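Bathroom Bots Club FAQ
3 min read

I get the same emails every February and again once sessions start, so I finally typed up my answers. I run the student robotics club at Hollarberg, and this term we're all about bathrooms (yes, really!). The project is called Sistholm and it's my favorite one yet.

What do we do at a session?

Mostly you hold a gripper in each hand and do ordinary stuff around a bathtub, over and over, so a robot can learn from the recordings later.

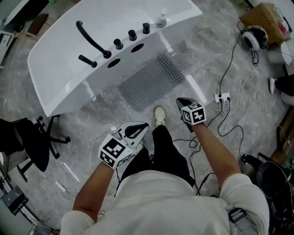
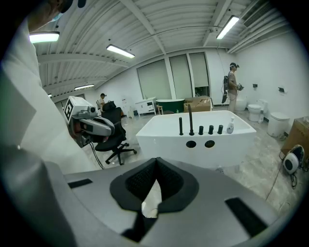 Do I need to know how to code?

Nope! Half of our members joined without writing a line. If you want to learn, the Tilahun group meets right after us and they're super patient with beginners.

How many recordings do you need?

Our goal is 1,000 by the end of the term. A good afternoon gets us 86, and a bad one... let's not talk about the bad ones.

What should I wear?

Comfy sneakers and sleeves you can push up. Watch the cables on the floor, please, I've tripped on them more than anybody.

Is there a competition?

Yes, the Vutov Cup! Teams of 4, and your robot has to tidy up a tub rim without knocking anything over. Sign up with me by email.

Can I come late?

Sure, just come in quietly if people are recording and grab me when they stop.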